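縫えるのに教えられない

手術支援ロボットの遠隔操作で縫合の手本データを取る仕事を始めて、そろそろ九か月になる。二月に「二、三週間、手を貸してほしい」と言われて来たはずなのだが、入館証はいつの間にか青から緑に変わり、冷蔵庫には私の名前を書いた棚ができた。もともとは医療機器の操作訓練を教える側の人間で、ロボットに何かを教えた経験はなかった。人間の生徒なら、少なくとも途中でうなずいてくれる。

うちのプロジェクトはDrimanoという。名前の由来を三人に聞いたら三通りの答えが返ってきたので、もう聞かないことにしている。やることは単純で、操作卓に座り、両手のハンドルと足のペダルで二本のアームを動かし、組織の切れ目を一針ずつ結節縫合で閉じていく。その間の手の動き、関節の角度、手首カメラの映像がまるごと記録され、あとで学習に回される。手本一回分を、私たちは「一本」と数える。居酒屋の焼き鳥と同じ数え方である。

十一月の終わりの時点で、収録した手本は2,966本になった。立派な数字に見えるが、選別にかけると減る。しかも減り方に遠慮がない。今週見直した200本のうち、そのまま使えると判定されたのは87本だった。残りの大半は、縫合としてはちゃんと閉じている。閉じているのに不採用になる。このへんから、この仕事は少しややこしくなる。
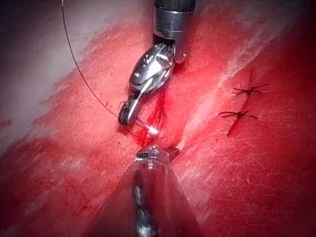

教える側にとっていちばん厄介なのは、自分がうまくやっているつもりの部分だ。針を持つほうの手は誰でも気をつける。針先をどの角度で入れるか、どこで持ち替えるか、研修で散々言われてきたからだ。ところが記録を見返すと、癖が出るのは反対側の手と、糸のほうなのである。切開のきわに針先が光っているこういう瞬間、人の目はどうしても針に吸い寄せられるのだが、選別係が見ているのは左上から弧を描いて降りてくる黒い糸のたるみであり、下で構えているもう一本の器具である。右手の二針がいくら行儀よく結ばれていても、そこに点数はつかない。糸をどう逃がしておくかを、私は二十年近く「なんとなく」で済ませてきた。「なんとなく」は言葉にしにくいうえに、毎回少しずつ違う。

選別係というのはYaowalak Onsriのことで、私の「なんとなく」に片端から番号を振っていく人である。彼女の分類表によると、私には糸のさばき方が四種類あるらしい。本人は一種類だと思っていた。「どれも間違いではないけれど、四つを平均すると間違いになります」と言われた。右から避ける手本と左から避ける手本を半々で見せると、モデルは障害物に正面から突っ込むことがある、というあの話だ。理屈では知っていたが、自分の手の話だと思って聞いたことはなかった。

それで先月から、糸の逃がし方を一つに決めた。決めるのに会議が三回かかった。針を抜いたら糸を一度こちら側に寝かせ、補助側の器具は切開の手前で待たせ、巻きつけは必ず同じ向きから。文章にすると三行で済む。ところが長年の手癖に三行を守らせるのは大変で、初日は一本ごとに操作卓の前で独り言を言っていた。マイクが入っていたので、独り言も全部残っている。消してほしいと頼んだら、消去の申請書式を教えられた。

もう一つ、直すのに苦労したのが「ためらい」である。人間の弟子に見せるときは、大事なところで手を止める。ここだぞ、よく見ておけ、という間だ。弟子はそこで息をのむ。ロボットは息をのまない。そのかわり、止まることを覚える。初期のモデルは組織の上まで針を運ぶと、実に思慮深そうに静止して、そのまま制限時間まで思慮深いままだった。見学に来た人が「考えているんですか」と感心していたが、あれは私の先生風の間を忠実に再現していただけである。今は止めずにやる。迷ったら一度離れて、迷いごと不採用にしてもらう。

反対に、削らないほうがよかったものもある。失敗からの立て直しだ。最初の頃、私はきれいな手本ばかり出そうとしていた。糸がすべって持ち直した回は、恥ずかしいので自分で没にしていたのである。そうして育ったモデルは、糸がすべった瞬間に何も知らない顔になった。見たことがないのだから当然だ。Kane Tautahiに「先生、下手なやつも下さい」と言われ、それからはつかみ損ねて拾い直すところまで込みで160本を別枠で撮った。下手に見せようとすると妙に芝居がかるので、これにも練習がいる。自然な失敗は、期待されていない日にだけ豊富に出る。

操作卓の話も少し。前に使っていたFavarの装置はハンドルが重く、動きが安定するかわりに夕方には肩が上がらなくなった。今のDingは軽い。軽いので、あくびをするとその分だけ動く。倍率を下げればいいのだが、下げすぎると今度はペダルを踏んで手元を戻す回数が増え、その踏み直しが記録の中で小さな段になって残る。学習のほうで均してもらえるものと思っていたら、Yaowalakが「段も手本です」と言うので、結局こちらが椅子の高さから直すことになった。機械に教えるつもりで入った部屋で、いちばん姿勢を矯正されたのは私である。

一方で、縫い目が並んだところを見ると、やはり少し機嫌がよくなる。選別では糸端の開き方など問われもしないのだが、私はつい見てしまう。これは教育者としての関心ではなく、ただの見栄だと思う。

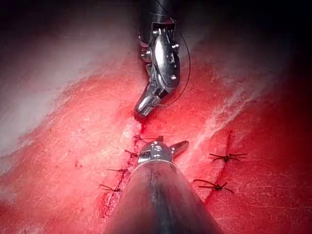
左の列は四針、右は二針。結び目の足があちこち向いているのは、見なかったことにしてください。

こういう列を前にすると、次にどこへ針を入れるかは人間なら見た瞬間に決まる。端からの距離、隣との間隔、血でどのあたりが見えにくいか。どれも測ってはいない。Kaneはこれを「次の一針問題」と呼んで、場所を選ぶ部分と手を動かす部分を別々に学ばせたがっている。私は分けられないと思っている。場所を選んだときには、もう手首がそちらを向いているからだ。この件で昼休みに二度もめた。二度とも、うどんが伸びて終わった。

遠隔操作でなく、アームを直接手で持って動かして覚えさせる方式も試したことがある。Prastbyの部屋にある大きめの腕ならそれでいい。棚に物を置くくらいの動作なら、つかんで導いてやるのがいちばん早いし、教えている実感もある。ただ、縫合の器具を人の手でじかに導こうとすると、自分の手が視界の半分をふさぐうえに、一人で二本は持てない。Kaneに片方を持ってもらったら、二人三脚で針に糸を通すような有様になり、互いに相手のせいにする技術だけが向上した。この記録は残っていない。申請書式の使い方を覚えたのは、このときである。

来週からは、モデルに先に縫わせて、危なくなったら私が操作を引き取るやり方に移る。引き取った瞬間からあとが、そのまま新しい手本になる。問題は、いつ引き取るかだ。試しに数回やってみたら、私は早すぎると言われた。針が少しでも寝ると、もう手が出ている。教習所の助手席でブレーキを踏み続ける教官と同じで、そういえば娘の運転の練習に付き合ったときにも、まったく同じことを言われた。

とりあえず、足をペダルから浮かせておく練習をしている。腹筋にくる。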